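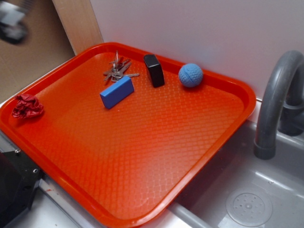 In August we must hand in our equipment wishes for the coming budget, and this year the biggest line on our list is the second sorting cell. I was asked to write in this newsletter how we plan it, so that colleagues from the other teams can object before the money is fixed and not after. Our first cell works at the small kitchen counter, with a tray that reaches over the edge of the sink, and many of you have asked whether this can stay so. On the tray we keep the usual mix of small things: a bunch of keys, a crumpled red paper, a blue block, a small black box and a light blue ball with dimples. They look like a very cheap part of the project, and they are, but they decide more about the purchase than I expected when I began to collect offers.

Let me explain with the keys. A block has straight sides and every gripper in the catalogs can hold it. A bunch of keys has no fixed shape, it lies flat and it spreads out in all directions. The crumpled paper is the other difficult one, for it must be held softly, and it is red on a red-orange tray, so the camera has a hard time too. When I wrote to the suppliers, I sent each of them the same list of objects and asked which ones they would promise in writing. Three answers came back. Two of them promised the block and the ball and were silent about the rest.

The third came from Szénási, and they were open about it: they would sell us the standard fingers for the simple objects and a second pair with soft tips, and they want to see our keys before they say yes. I find this a fair answer. Their delivery time is long, though, and if we wait for a test with our own objects, we cannot order before the budget is approved. Clevell can deliver faster, but their price is only for the arm. The mounting plate, the cable set and the training day are each on a separate sheet, and it took me three letters to get all the sheets together. Please, if you ask for offers for your own team, ask from the first letter for one total price with everything that is needed to switch the machine on.

Now the small costs, which in my experience are the ones that are forgotten. I have put these in the plan:

Spare finger pads, 200 euros for the year. We change them when they become shiny.
Trays, 70 euros. We want the same model in a second color, so that we can compare red objects on a ground that is not red.
Test objects, no cost. Bring what you have at home, but no glass and nothing with a battery inside.
A light with a diffuser, 300 euros. The present tray is smooth at the rim and has a woven pattern on the floor, and both give reflections under the ceiling lamps.

The light is the point where I expect questions, so I will say a little more. It was suggested that we buy a better camera instead. I compared the two and I am for the light. A better camera sees the same glare with more pixels, and it would cost us several times more. If the light does not help enough, we can still ask for the camera next year, and the light will be of use in any case.

The place is the second open question. At the counter we have the electricity and the wall panel behind, and people come by and look, which is good for us. But we share the sink with everybody who wants to wash a cup, and the tall faucet limits where the arm may go on that side. For the first cell we solved this in the software with a forbidden zone. For the second one I would prefer a normal table, 2 meters long, with the arm in the middle and free space at both ends. Facilities has such a table in the storage in Stinau. It costs nothing except the transport, and I have already asked them to keep it for us until the decision is made.

About service: Rultar has offered a contract for both cells together, with one visit a year and help by phone in working hours. I have not put it in the plan yet. Last year we needed outside help only once, for a worn cable, and the repair was cheaper than any contract I have seen. With two cells the situation may be different. If somebody has experience with this kind of contract, good or bad, I would be glad to hear it. I am most interested in how long you had to wait for an answer when the machine was standing still.

There is also the matter of working time, which does not appear in any offer. To set up the first cell took us much longer than planned. The largest part of it was not the assembly, it was the writing of the safety papers and the waiting for signatures. This time I have started the papers before the purchase. The risk sheet for the first cell can be used again with small changes, and anyone who plans a similar machine may have a copy. It is in the shared folder under "cells", together with the object list and the three offers.

The order in which we would like to buy is the following. The light and the trays come first, as they improve the cell we already have. After that the gripper test at Szénási, with our keys and our paper, and the arm only when we know which fingers it has to carry. If the budget is cut, we would keep the first two steps and move the arm to the next year.

Comments on the plan please send to me by the end of August, or come to the counter after lunch, when I am mostly there.

Ľudovít Malý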